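Evaluation notebook, Drusia two-arm kit
Entry: August, opened 9:40
Kept by: Etornam Sarpong
Reviewed by: Mohammed-Awal Bawa

Status of the review

The kit is in the second half of its trial period. The supplier, Chraibi, has confirmed in writing that the unit may be returned without charge provided all packing inserts are kept. The inserts are on the upper shelf in the store room, and Mr. Bawa has asked that they not be used for anything else.

The purpose of the review remains as stated in the first entry: to decide whether the Drusia kit is suitable for tabletop handling work in the Grotden lab, and whether the annual support plan is worth its price. The Cirnar kit was considered in the spring and is used here only as a point of comparison.

Cost

Chraibi quoted 3,663 for the kit with support and 2,900 for the kit alone. Shipping is included in both. The quote does not include replacement finger pads, which are sold in pairs. I have requested a separate price and will enter it when it arrives. The Cirnar quote has expired and would need to be renewed before any direct comparison of cost is made.

Setup and calibration

Both arms were powered on at 9:50 and homed without error. Calibration was run according to the supplier's manual, section 4. The manual is clear on the order of operations but gives the joint limits in two different places with two different values for the wrist. I used the lower value. Chraibi should be asked which is correct, and the question has been added to the open list.

The cable of the left arm still pulls at full extension. The clip supplied for this purpose is too small for the cable it is meant to hold. Mr. Bawa fitted a larger clip from our own stock, and the arm then reached its full range. This should be reported as a defect in the kit.

Software

Version 2 of the control program was installed before the session. Saved positions from the earlier version loaded correctly. Log files are now written every session by default, and the log from the previous session holds 794 entries, of which 102 are warnings. Most of the warnings concern a slow response from the right gripper. They do not stop the program, and the operator is not told of them on screen. In my opinion the operator should be.

The supplier's help desk replied to our earlier question on this matter within one working day. The reply was courteous but referred us to a page of the manual that does not discuss the gripper.

Handling work

The task set for this session is two-arm handling of common drinkware: an insulated bottle and a plastic cup, on the white table with the white sheet behind. The bottle is used without its cap. Grip force is to stay at the factory setting until the first full set of runs is logged. Any change after that is to be written here with the time and the initials of the person making it.

The bottle is the harder of the two objects for this kit. It is tall and smooth, and the manual recommends approaching such items at mid-height with the jaws fully open. The cup tapers toward its base, so the jaw angle must be checked by eye before closing. 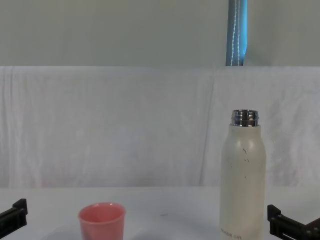 Open items

1. Price of replacement finger pads (Chraibi).
2. Correct wrist limit, manual section 4 (Chraibi).
3. Cable clip, left arm. Defect report to be drafted by E. Sarpong.
4. Display of gripper warnings to the operator. Mr. Bawa to raise with the help desk.
5. Renewed quote for the Cirnar kit, if the lab director still wants one.

No recommendation on the support plan is entered at this stage. The spare fuse was moved to the drawer under the controller.

E.S.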